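# Can a machine do the small fiddly chores yet?

**Pathak** wrote:

Evening all. I've been meaning to start this one for ages, and the kettle's on, so settle in. We go round and round on here about robot hoovers and mowers, and I'm quite fond of mine, but I'd like to talk about the little jobs - the wash bag, the cutlery drawer, the odds and ends that end up on a table and need putting somewhere. Toothpaste, a toothbrush and a throwaway razor would do nicely as a test. Could a gripper sort those out and pack them in a box, and would you trust it to?

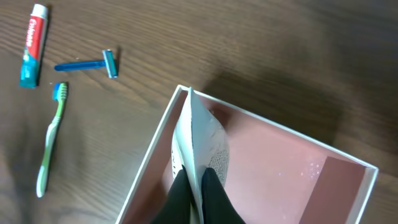
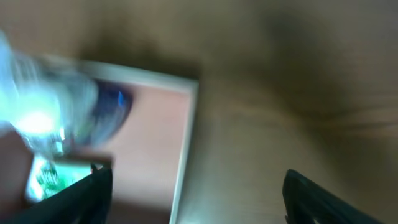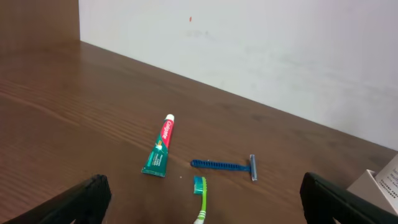 ## Replies

**Zusero** wrote:

Lovely topic! I'm going to say yes, very nearly. Look at the first picture, where it's got that folded sheet of paper held upright between its two fingers, inside the box with the pink bottom. Paper is horrible stuff to handle. It bends and slides about, and my own fingers make a mess of it most mornings when I'm packing orders. If a gripper can hold a printed leaflet by the base like that, I don't see a toothbrush giving it much bother.

**Elwood** wrote:

I hate to be the grump again, Zusero, but holding a thing and doing the chore are miles apart. I spent 12 years on a packing bench and the holding was the easy bit. What wore you out was the deciding - which way round it goes, what goes in first, whether the lid will shut over it. Give me a machine that notices the razor is going to catch on everything else and turns it round without being told, and I'll buy the drinks.

And a toothpaste tube is an awkward so-and-so. Flat at one end, fat in the middle, and a different shape every time you've used it.

**Ina** wrote:

I'm somewhere between the two of you, as usual. I do house clearances and a bit of care work, and what I notice is how close together people leave things. In the last picture the toothbrush is nearest, and the razor and the Colgate are just beyond it. For you or me that's nothing, we'd scoop up the lot in one hand while talking about something else. Two stiff fingers have to go for them one at a time, I'd have thought, and try not to knock the others.

Mind you, some of the people I visit can't manage a toothpaste cap any more, and they would be glad of even a slow helper. It could take all morning over it for all they'd care!

**Zusero** wrote:

Ina, that's just it, slow is fine. My dishwasher takes 2 hours and I've never once stood over it complaining.

**Elwood** wrote:

Slow is fine at home, I'll give you that one. On a shop floor it isn't. We had orders of 1,000 boxes with a leaflet in every one, and the lorry didn't wait.

**Pathak** wrote:

I suppose I ought to have split it into two questions, then, home and work. I'm coming round to Ina's view for the home side, though I'd still want to be in the room the first few times, if only for the razor. Ina, would the people you visit really put up with one on the bathroom shelf? My mum won't even have the talking speaker.

**Ina** wrote:

Some would, some would throw a slipper at it. I'll ask on my rounds tomorrow and let you know.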